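Visit to the Tapley Robotics Training Hall

On a Monday in March, I had the honor of attending the open day held at the Tapley training hall, at the invitation of its director, Ms. Marcela Šimko. I attended on behalf of our regional association of technical colleges, and I set down my notes on this page for colleagues who were unable to join the delegation.

The visit began at 9:30 a.m. with a welcome in the meeting room on the upper floor. Ms. Šimko thanked the guests for coming and gave a short account of the hall, which opened with a staff of nine and now employs 51 people across two shifts. She was joined by Mr. Cosmin Sârbu, who leads the engineering group, and by Ms. Chanida Phuthong, who is responsible for the operators and their training. Our own delegation included Ms. Effie Dunbar of the curriculum office and Ms. Weronika Mazurek, who teaches controls and electronics in the second year.

Mr. Sârbu then presented the current program, known within the hall as Miturard. Its purpose is to teach humanoid robots ordinary handling tasks: picking up an item, passing it from one hand to the other, placing it in a tray, folding a cloth. Operators carry out each task many times while the equipment records the movement of the hands and what the cameras see. The program aims for 3000 accepted recordings of each task before it is passed to the software group. A recording in which the item is dropped is kept and filed separately — a point that drew several questions, as some of us had assumed that such attempts were simply deleted. Mr. Sârbu replied that the software group asks for them regularly.

Following a short break for coffee, the guests were divided into two parties and taken down to the floor. Ms. Phuthong led ours. She asked that we keep behind the yellow line, put our telephones on silent, and refrain from speaking to operators during a recording. Questions were to be held until the operator had stepped back from the station.

The hall is a working space, and it was in full use during our visit. Desks for the control computers stand close to the stations, so that the person watching the screen and the person at the robot can speak without raising their voices. Ms. Mazurek remarked that this was a better layout than the one in our own laboratory, where the computers are kept in a separate room and students spend a good part of each lesson walking back and forth. I have asked her to prepare a proposal on the matter before the end of term. 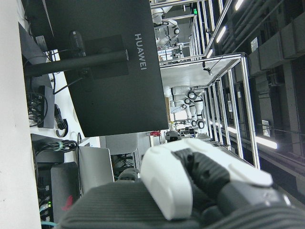
A gripper near the control desks, with humanoid robots at the aluminum-rail workstations beyond.

We observed two tasks in full. In the first, a robot lifted small boxes from a shelf and set them in a tray in a given order. The movement was slower than I had expected, and the operator explained that the speed is held down on purpose during the early weeks of a new task. The second task was the folding of a hand towel. It was carried out 12 times while we stood there, and nine of the attempts were accepted. The operator, a young man who had joined the hall directly from a two-year college program, was kind enough to explain what he looks for when he decides whether to accept a recording. The edges of the cloth must meet, the hands must return to the starting position, and there must be no long pause in the middle.

Ms. Dunbar asked how long a new operator needs before working without supervision. Ms. Phuthong answered that the training course lasts 70 hours, of which the first part is given over to safety and the care of the equipment. Operators learn how to stop a robot, how to check the cables and joints at the start of a shift, and how to write a fault report that another person can use. She said that she would gladly receive applicants who could already write a clear report. Ms. Dunbar made a note of this, as did I.

The grippers were discussed at some length. The hall has tried several types over the past two years, including one supplied by Damano and another from Cladus, and the engineering group keeps a log of every finger joint replaced. Mr. Sârbu allowed us to read a few pages of it. It is written by hand in a ruled book, which surprised me, and he told us that it will be copied into the main records during the summer.

Lunch was served at 12:15 p.m. in the staff canteen. The soup was very good. I was seated with two members of the software group and learned a great deal about the naming of files, a subject on which they held strong and opposing views.

The afternoon was given to a discussion of cooperation between the hall and the colleges. Ms. Šimko stated that she is prepared to accept students for placements of eight weeks, beginning with a small group in the fall. The following points were agreed in principle and remain subject to approval by the association:

Students will be in the second year or above and will have completed the course in electrical safety.
The hall will name one supervisor for each pair of students.
Travel costs will be met by the student's college.
Recordings made by students will be reviewed by a senior operator before they are accepted.

The question of insurance was left open. Ms. Mazurek and Mr. Sârbu will exchange drafts by mail.

I wish to express my thanks to Ms. Šimko and her colleagues for their courtesy and for the time they gave to our many questions. Colleges that wish to put forward students for the fall group are asked to write to Ms. Dunbar at the curriculum office, giving the name of the course and the number of students concerned. A second visit is planned for instructors, and the date will be posted on this blog when it has been confirmed.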